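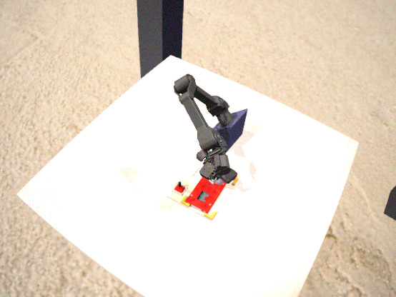 Simulation view, cell 4: gripper over the red tray, arm beside blue block.

Vorstead test cell, pre-restart inspection after gripper stop
Month: October
Program: Rustik insertion, simulated run before real run

1. Stop event saved in log. YES
Comment: Stop came at cycle 2,551. The force limit was passed during the downward move. Log file is complete.

2. Tray position in the model same as in the real cell. NO
Comment: The model was made before the base plate was changed. The real plate sits lower on the table. Please measure again and correct the model, do not only move the target point.

3. Yellow corner pads present in model. YES
Comment: Three are in the model. Drawing from Mäkelä must be checked for the correct number.

4. Approach speed reduced near the tray. NO
Comment: Was still 100 percent. Set to 205 mm/s as first limit, to be confirmed on the real arm.

5. Gripper fingers checked for damage (real arm). YES
Comment: Small mark on one finger tip. Can stay in use, look again after next shift.

6. Emergency stop tested from both sides of the table. YES
Comment: Works. The button on the Porker cart is hard to reach when the cart is turned, so keep it turned to the door.

7. Simulation repeated with corrected model. OPEN
Comment: Waits for point 2.

Result: no restart in automatic mode. Manual mode at low speed is allowed, with one person at the stop button.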